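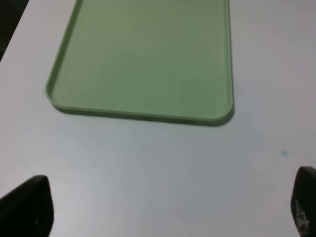

Progress report: Provcombe community kitchen, tray and table refit
2026-06-22

Work on the serving room is on schedule. The old tables have been taken out and the new white ones are in. The last of the wall shelving goes up once the electrician has moved two outlets.

We chose the light green plastic trays over the gray. They have rounded corners and a low raised rim, and the flat floor takes a bowl and a plate side by side. The green is easy to find against the white tabletops when tables are being cleared. Meesuk delivered 156 trays in 3 lots. Eight came with cracked rims and have been sent back for replacement at no charge.

Spending to date is within the grant. The trays and tables used the full equipment line. Of the $3,000 set aside for storage, we have paid the deposit on the shelving and nothing else.

One item has slipped. The Hotent warming cabinet was due with the tables, and the supplier now gives August. Hot meals will go on being served from the old cabinet until then. We also asked Vonix for a price on a second dish rack, as the present one is too narrow for trays to stand upright. We will send you the quote before ordering.

Still to do: shelving, outlet covers, labels for the tray stacks, and a new cleaning sheet for the evening shift.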